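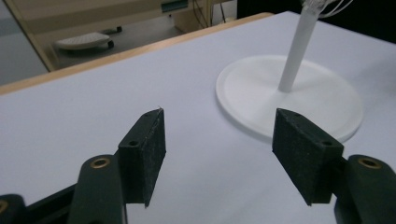

A white stand on a white table.

I've got lovely news for anyone leaving Benbridge sixth form this summer! Neltel is putting up 30 bursaries for school leavers going on to college or university, and 454 of you have asked for a form already (I did wonder why the phone kept ringing).
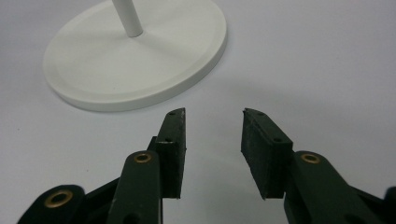 Each one pays £200 a month in term time, and you can spend it on books, bus fares or rent. Pupils from Asov and Eder can apply too, which wasn't the case when the scheme was first talked about in December. Forms are at the school office.

Posted 2020-03-09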